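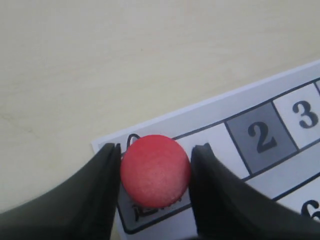
Ticket: Piece placement by label, bench arm
Site: Hornasthorpe
Opened by: bench support
Status: open, waiting on Usus

Problem: the Farkel step planner picks a square by the number printed on it. The track on our board carries some numbers twice. A call for 3 or 9 returns two positions, and the planner stops and asks the operator to choose.

Effect on staff: the operator used to set up pieces by hand and is now assigned to watch prompts. In a shift of 120 placements the planner raised 13 prompts. Each one has to be answered at the bench, so the operator can't be released to packing as the November plan assumed.

Step 1. Restarted the planner and reloaded the board file. No change.
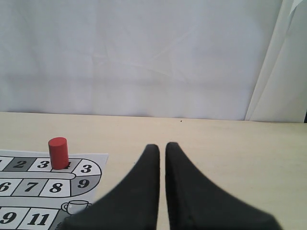 Step 2. Changed the lookup from printed label to position along the track, counted from the start square. Ran 5 placements on the top row with no prompts. Operators don't like this setting. They read the board by its numbers, and the log now gives a position that may not match the number on the square.

Step 3. Asked Usus if the log can show both values.
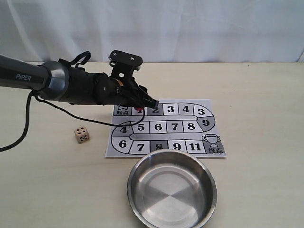

Usus support replied that both values can be logged from the next planner build, but the operator screen will still show one. They suggest a relabeled board with no repeats.

Step 4. Relabeling declined for now. Gbeho uses the same print for its manual work and would have to change its instruction sheets. Left the lookup on track position and taped a conversion list to the operator screen.

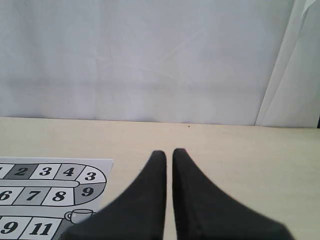
Does the operator still have to stay at the bench?
For the first 3 shifts on the new setting, yes. After that the shift lead checks the log at 2 p.m. and the operator goes to packing if there are no open prompts.

Next action: install the new build when Usus releases it, then repeat step 2 on all rows.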